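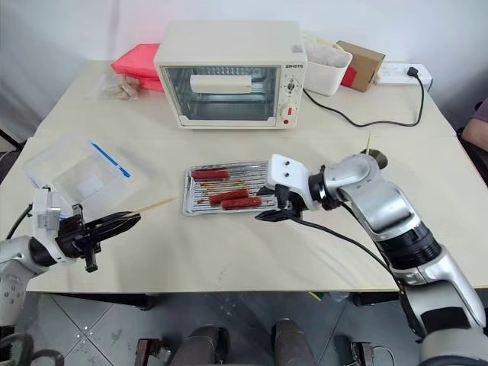 Two-arm cell, toaster oven task, skewers and grill tray. Left hand holding a skewer.

Thread: Stulex hand kit, anyone running it on thin parts?

kilnrow
Posted 26 April 2024
We are looking at the Stulex two-hand kit for a bench cell. The quote covers two multi-fingered hands, wrist adapters, a controller, and the teleop license for the first year. The photo at the top is the task we care about: pick up a thin wooden skewer, handle skewered sausages on a ribbed tray, then load the tray into a countertop oven. Food is only a stand-in. Our real parts are fiberglass rods of similar diameter, and customers will not let us show those.

Questions for current owners:
1. Does the grip on a thin round part hold up over a shift, or does the part rotate in the fingers?
2. How bad is the cable at the wrist?
3. Is the extended service plan worth paying for?

p_lavina
Rotation is the weak point. With the stock fingertip pads we could hold a rod against gravity, but any side load near the far end turned it. The pads are too soft for a small diameter. Stulex sells a harder set with a shallow groove. With those the rod stays put for insertion, but you lose some grip on flat parts. Changing pads takes 16 screws per hand and the heads strip easily. Use a good driver.

The cable is fine if you leave slack at the last joint. Ours was tied too tight by the installer and failed in the first month.
Priit

Dunbar_bench
I would not buy this kit for rods. A parallel jaw with a V-notch does the same pick for a fraction of the price, and it repeats better. Multi-fingered hands make sense if the part mix is wide. If it is one rod, all day, you are paying for joints that never need to move.

kilnrow
The mix is rods, trays, and a door with a horizontal handle. A V-notch would handle the first one. We would need a tool changer for the rest, and bench height is limited.

Dunbar_bench
A tool changer adds 4 cm with the one we use. I would still price it. Trays can be pushed on a guide. The door can have a cheap actuator.

zhalas
Disagree with Dunbar on the door. We tried a separate actuator on a small oven and had to drill the housing, which ended the manufacturer's warranty. The hand opens an unmodified door. It is slow, but it is one system to maintain.

For the original questions: we have run two Stulex hands for over 2000 hours. The finger tendons were replaced once on each hand. The 1000-hour inspection in the manual should be taken seriously. We skipped it on the right hand and the thumb developed play, enough to miss a thin part on a table surface. Recalibration fixed part of it. The rest needed a new tendon.

Also check where the seam in your table falls. Mine is two sections, same as yours. A small step at the joint will catch a fingertip when the hand slides along the surface to get under something thin. We shimmed the low section and the missed picks dropped.
Zdislava

kilnrow
Noted on the seam. I had not measured for a step. Will put a straightedge on it.

T_Habte
Service plan: read the response terms. The basic plan is mail-in only, and you pay shipping both ways. The extended plan adds a loaner, but the loaner ships with stock pads, so buy a spare set of grooved ones if you depend on them. The loaner also needs its own calibration file. Support sent ours the next morning after I asked twice.

p_lavina
Is the loaner the current hardware revision? Ours had the older wrist connector and would not mate with the adapter.

T_Habte
Ours matched. Give them the adapter part number when you open the ticket. They do not ask for it.

archie_l
Has anyone compared this with the Natby hand? Similar price, fewer driven joints, metal fingertips available from the factory.

zhalas
I had the Natby on a demo bench. Stiffer, and better on rods. The teleop mapping was poor, and the thumb could not reach far enough across to hold a tray edge without tipping it. If you script everything and never teleoperate, it may suit you better.

Dunbar_bench
Natby with a script is closer to what I would buy. Still more hand than a rod needs.

kilnrow
We need teleop for collecting the first demonstrations, so Natby is probably out unless the mapping has been updated. I have asked Stulex for a trial unit in May with the grooved pads fitted. Plan is to run rods only at first, log rotation at the far end, then trays. I will post the log in this thread.

archie_l
Please include the payload setting you use. The default in the controller was wrong for our wrist adapter, and the arm sagged at full reach.

kilnrow
Will do.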